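Notebook, packing bench, January
Entry by O. Danko. Copies to I. Kratochvíl, K. Vávra.

Carried over from the previous page: the white table is now the working surface for the small-goods layout. The old one from Sokdale was 1,425 mm on the long side. The new one measures 1,478 mm by 800 mm. The extra length goes past the end of the floor mark, so the floor mark needs redoing. Kamil has the tape.

Purpose of today's session: decide which small items stay in the mixed set for the Plodard carton trial, and fix their starting positions on the table. Godfrey wants the set kept small and made of things that can be bought again without ordering.

1. Juice carton

Small drinks carton, white with yellow print. Gross mass 164 g on the bench scale, unopened. Placed on its side, long axis more or less along the table, barcode on the upward face. Lying flat it is stable. Stood on end it went over twice when the table was bumped, so the flat position is adopted for the layout.
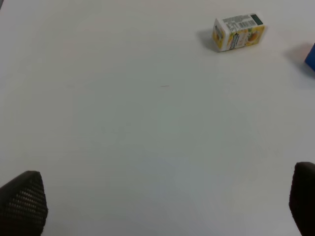 White packaging on a white top gives poor contrast along the long edge. The yellow helps. Iveta asked whether we should lay a gray sheet under the whole set. Tried it for ten minutes before lunch and took it away again, as the sheet creeps when items are slid across it. If contrast becomes a real problem the better fix is to move the lamp.

Crush check on a second carton from the same pack: side panels give under thumb pressure, end panels do not. Pack it with the ends taking the load. Anatole's drawing has it the other way and should be corrected before it goes to Dvořáček.

2. Surface

Matte finish, no visible glare at any seat. The color reads differently across the top depending on where one stands, cooler on one side and warmer on the other. I put this down to the window and the ceiling light not matching. Not worth correcting.

Marks found on the top: three tiny dark specks in one area. Tried a damp cloth, then isopropyl. No change with either. Left alone and logged so that they are not taken for debris later.

Slide test with the cartons, by hand, light push: no sticking. Wipe the top at the start of every session, dry cloth only. The spray cleaner leaves a film and the cartons then drag.

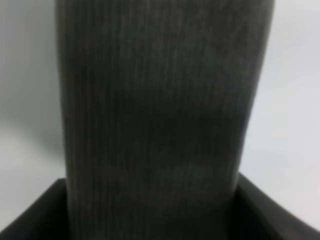

3. Blue item

Dark blue, box-shaped, rounded corners on the large face, paler top. There is a fine seam on the top along one side. It is the darkest piece in the set and the easiest to find against the table. Keep.
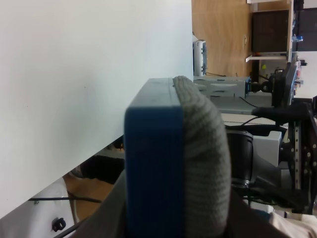
Dark blue item in front of the table corner. Wood-grain floor and dark cabinet panel behind.

Its position on the layout sheet is still open. Kamil would like it in a corner, I would like it 200 mm further in so that it cannot go over the side. Dropped an identical one from table height: one corner scuffed, seam intact. To be settled with Godfrey.

Floor on that side: the cable should be routed along the wall. It is thin and dark and easy to catch with a heel. Ask Anatole for two clips.

4. Puzzle cube

Standard 3x3. Set with yellow up, red-orange and green facing the bench side. Keep it solved in storage. If the layers are out of line by even a few degrees the width across the faces changes and the Brustari insert will not accept it.

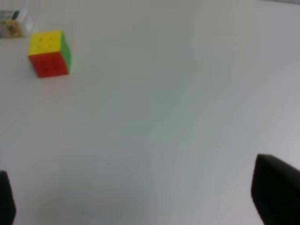

Checked the insert with the cube square and again with the top layer turned slightly. Square: drops in under its own weight. Turned: jams at the first rib. Add a line to the packing sheet, "align layers before inserting." No change to the insert itself.

Spacing between the cube and its nearest neighbor: one cube width minimum. Less than that and fingers knock the neighbor when the cube is lifted.

Open points

Redo floor mark for the 1,478 mm length (Kamil)
Correct carton orientation on drawing (Anatole)
Blue item, corner or inboard (Godfrey)
Second pack of juice cartons, same print if the shop still has it (Iveta)
Lamp position, try 16:00 when the window light drops (me)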